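Town meeting, the long version

May 12, 2018

I promised a few of you I would write up the Brorkau town meeting, and then I sat on it, partly from laziness and partly from wanting to cool off a little first. So pour yourself something. I've never been able to tell a short story in my life and I'm too old to start now.

The main business was the vote on merging our council with the one over in Vik. If you live out of town and have only seen the yard signs, the idea is that the two places would share one council, one road crew and one set of books. It has been kicked around for years. This spring it finally landed on a ballot, and I went in truly undecided, which my neighbors find very hard to believe of me.

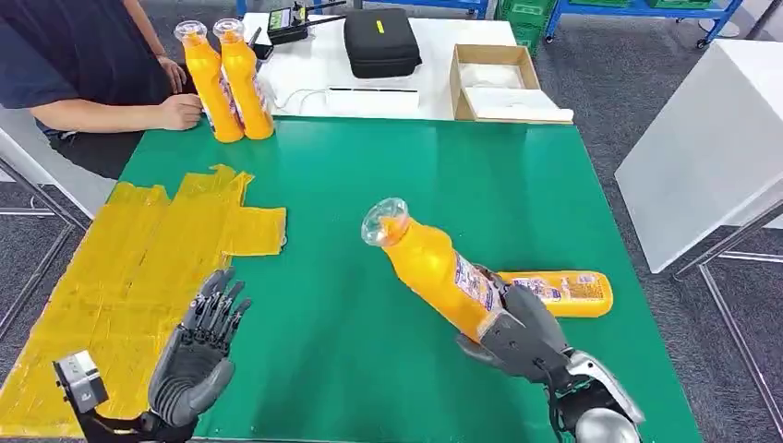 Yellow bottles at the green table.

The hall doors opened early and I was still lucky to get a chair near the radiator. The clerk read out the rules, then read them again for the folks who had come in talking. Each speaker got two minutes. I love this part, I really do! You hear people you have only ever waved at from the car stand up and say what they think about snow plowing, and some of them are wonderful at it.

The Vik side went first. Their point was that we already share the school bus and the dump, so why not the rest? Fair enough, I thought. Then a woman from out on the Mallell road asked who would decide which bridge gets fixed first, and I'm sorry to say the answer wandered off into the weeds and stayed there. 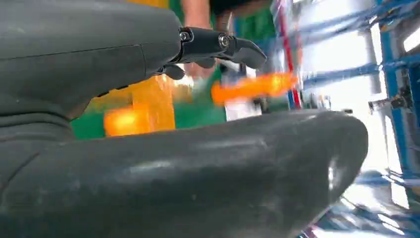

I had the same worry myself. Vik has more voters than we do, and while I like them very much (I married into a Vik family, after all), I can see how a small place with a bad bridge might wait a good long while for its turn. Somebody suggested guaranteed seats for each town. There was clapping for that one, and I clapped too.

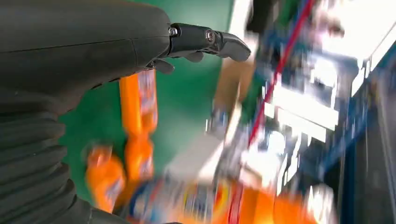
The count

We voted on paper, folded once, dropped in the old metal box. It took 30 minutes to get everyone through the line and then they counted twice. The merger lost, 135 against and 116 for. I had expected it to be lopsided one way or the other, and a gap of 19 had the whole room murmuring.

For the record, I voted yes in the end. The guaranteed seats won me over, even though they were only a suggestion and not written down anywhere, and my husband says that makes me the easiest sell in the county. He voted no. We drove home perfectly friendly and stopped for pie at Kandilari, where half the hall had had the same idea. 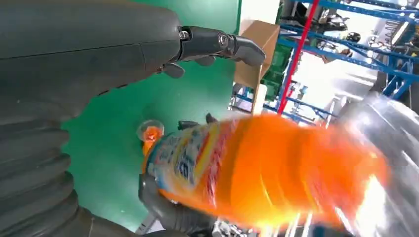
What I keep chewing on is the petition that was going around by the coat rack afterward. It asks for the question to come back with the seats spelled out, and it had 34 names on it when I signed. The council has to take it up at the July meeting if enough people put their names down. I'd like to see a map next time, with the bridges marked, and a plain page of numbers we could all take home ahead of time. If you want to sign, the sheet is on the counter at Kandilari, next to the register. Bring your own pen, the one on the string has quit.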